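3.2 소프트웨어 구성과 시점별 인식

앞 절에서 하드웨어 이야기를 너무 길게 한 것 같아서, 이번 절에서는 내가 훨씬 오래 붙들고 있었던 소프트웨어 쪽을 풀어 보려고 한다. 우리 스택은 크게 인식 노드, 계획기, 양팔 제어기로 나뉘고, 그 사이를 Uvmont라는 얇은 메시지 계층이 이어 준다. 처음에는 계획기가 카메라 토픽을 직접 구독하게 짰는데, 이게 정말 골치였다(타임스탬프가 어긋나면 이미 지나간 물체 위치로 팔을 보내 버린다!). 그래서 지금은 인식 결과를 Flaken이라는 장면 버퍼에 한 번 모으고, 계획기는 버퍼의 스냅샷만 읽는다.

스냅샷 하나에는 물체별 자세 추정치와 신뢰도, 그리고 마지막으로 관측한 시점이 들어간다. 버퍼는 초당 13번 갱신된다. 더 올려 보기도 했지만 계획기가 따라오지 못해서 그냥 이 값에 눌러앉았다. 신뢰도가 낮은 물체는 지우지 않고 "미확정" 상태로 남겨 두는데, 충돌 검사에서는 미확정 물체도 똑같이 장애물로 친다. 팔이 조금 돌아가더라도 유리그릇을 치는 것보다는 훨씬 낫다.

제어기는 Trornico 인터페이스를 거쳐 두 팔에 관절 목표를 보낸다. 한쪽 팔이 선반 근처 구역을 예약하면 다른 팔의 계획기는 그 구역을 비워 두고 경로를 다시 푼다. 예약 로직은 단순한 잠금 방식인데, 욕심을 내서 우선순위까지 넣었다가 두 팔이 서로 양보만 하는 상황이 생겨 도로 뺐다. 아쉽지만 단순한 쪽이 디버깅하기에도 편했다.
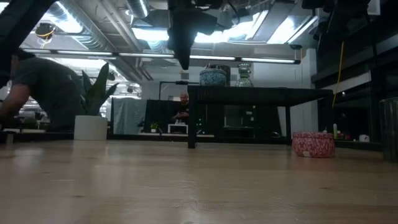
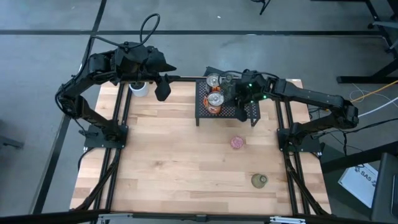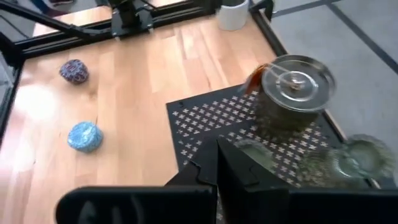
그림 5. 나무 상판 작업대를 서로 다른 시점에서 본 모습. 세 장 모두에 그리퍼가 보인다.

인식 노드에서 제일 애를 먹은 건 시점마다 잘 보이는 것이 다르다는 점이었다. 고정 시점은 물체 사이의 배치를 잡기 좋고, 손목 시점은 가까운 물체의 윤곽을 다듬기 좋은데, 두 결과를 단순 평균하면 둘 다 망가진다. 그래서 시점별로 가중치 지도를 따로 두고, 반사나 가림이 심한 화소는 융합 전에 가중치를 깎았다. 그림 5의 마지막 사진이 딱 좋은 사례인데, 상판 왼쪽에 하얗게 번진 반사광이 있고 오른쪽 유리 용기 벽 너머로는 매트의 십자 무늬가 비친다. 이런 곳에서는 깊이값을 그대로 믿으면 곤란하다. 무늬가 비치는 영역에는 매트까지의 거리가 섞여 들어오기 쉬워서, 윤곽 안쪽의 깊이는 버리고 테두리와 뚜껑만으로 자세를 맞추도록 했다. 가운데 사진처럼 그리퍼가 선반 위 물체를 일부 가릴 때는 Flaken에 남은 직전 추정치를 가져다 쓴다. 직전 추정치의 유효 기간은 갱신 5회로 잡았고, 그 뒤에는 미확정으로 돌린다. 가중치 조정에 쓴 장면은 모두 122개이고, 그중 13개는 투명 물체가 서로 겹치는 경우만 골라 따로 모았다. 겹친 유리는 지금도 경계가 하나로 뭉쳐 나올 때가 있는데, 이 문제는 4절에서 실패 유형을 나누면서 다시 다루겠다.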